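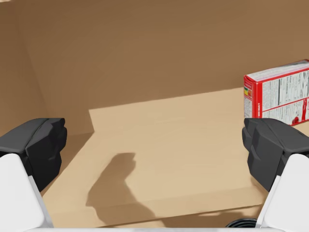 Figure 5.1 Red-and-white cereal box inside a tan enclosure

CHAPTER 5
Who Goes on the List? Choosing Households for Food Aid

By the end of this chapter you should be able to:
explain the difference between blanket and targeted distribution
describe the main ways in which households are selected
discuss inclusion and exclusion errors, using a worked case
judge when a complaints system is doing its job

5.1 A list in January

The Watamico valley had lost most of its maize to flooding, and the road down to Drurnmont was open only to light vehicles. The district council had enough grain in store to feed part of the valley until the next harvest, and it had to decide which part. A clerk named Lorna Lindsay was given a notebook, a motorbike and eleven days. She came back with 1,285 households.

I love starting this subject with Lindsay's notebook, because so much of what students find dry about relief policy is sitting right there on the page, alive and kicking! Beside some names she wrote the number of children. Beside others she wrote "roof gone", or "son in town sends money", or just a question mark. One entry has been crossed out and put back twice. Every idea in the next forty pages – vulnerability, proxy indicators, community validation, appeal – is an attempt to do more carefully what she was doing in the margins with a pencil.

The council then added up all the people living in the valley's villages and found 2,657 adults, most of whom felt they had a fair claim. They were probably right. That is the difficulty, and it is what makes targeting such a rich question for anyone interested in politics. Food aid is sometimes taught as a matter of lorries and sacks. The lorries matter a great deal (see Chapter 4), but choosing who eats from a public store is one of the oldest acts of government we have, and people notice how it is done.

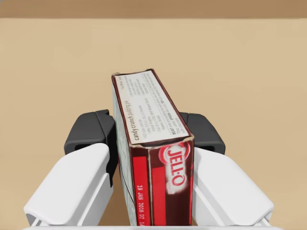
There are two broad answers to the problem. The first is blanket distribution, in which everyone in a given area receives the same ration whatever their circumstances. It is quick, it is easy to explain at a public meeting, and it needs very little paperwork. It also spreads the food thinly, and families who have lost everything may find that an equal share runs out long before the month does.

The second answer is targeted distribution, in which some households are selected and others are not. Here the ration can be large enough to make a real difference. The price is paid in time, in record keeping and quite often in bad feeling between neighbours, which can last for years after the food has gone.

Key terms
Blanket distribution: the same ration for all residents of an area.
Targeted distribution: rations for selected households only.
Inclusion error: a household receives aid although it does not meet the rules.
Exclusion error: a household meets the rules but is left out.

5.2 Two kinds of mistake

No list is perfect, and you will save yourself a lot of trouble in the exercises if you accept this early on. When the Watamico list was checked, a team led by Maëlle Chan revisited every village and found 113 households that met the council's rules and had been missed. Several were newcomers who had moved up from Skirley after the flood and were staying with relatives. Under the rules they counted as guests, and guests had no line in the notebook. 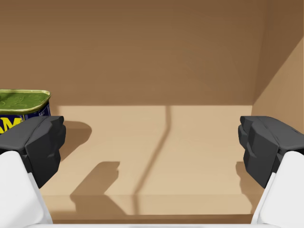

Credit: Aebischer

Chan's report is a wonderful piece of work, short and blunt, and extracts are printed at the end of the chapter. She argues that the council had worried far too much about inclusion errors. Councillors dreaded a headline about a shopkeeper collecting free grain. Far fewer of them had thought about the family that got nothing, as a family with nothing seldom gets a headline at all. Do you agree with her? Keep a note of your first answer and look at it again when you reach section 5.6.

5.3 Letting the village decide

One way out is to hand the choice to the people who know best. In community-based targeting, residents meet, agree on what being badly off means in their own village, and rank households against it. This can work beautifully. Neighbours know about the debts, the illness and the cow that was sold last week, and no survey form catches all of that.
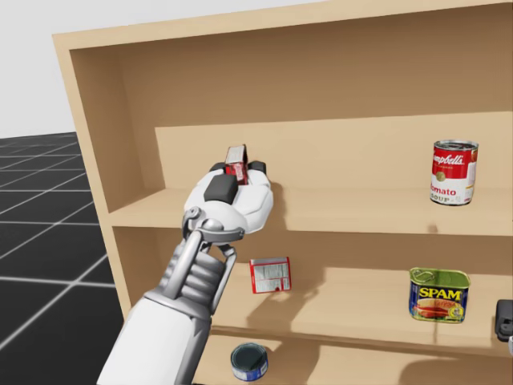

They also know who they dislike. In a village where one family has held the headship for generations, an open meeting may simply repeat what that family wants, only louder and with a show of hands. Widows, tenants and recent arrivals may stay silent, or may never hear that a meeting is taking place. For this reason many programmes pair the village ranking with a second check by outsiders, and read the finished list aloud in public before a single sack is handed over.

Pause and think
Suppose you were at the reading in Drurnmont and heard your neighbour's name but not your own. Write down the first question you would ask, and the person you would want to put it to. We return to your question in section 5.4, where we look at how appeals are heard.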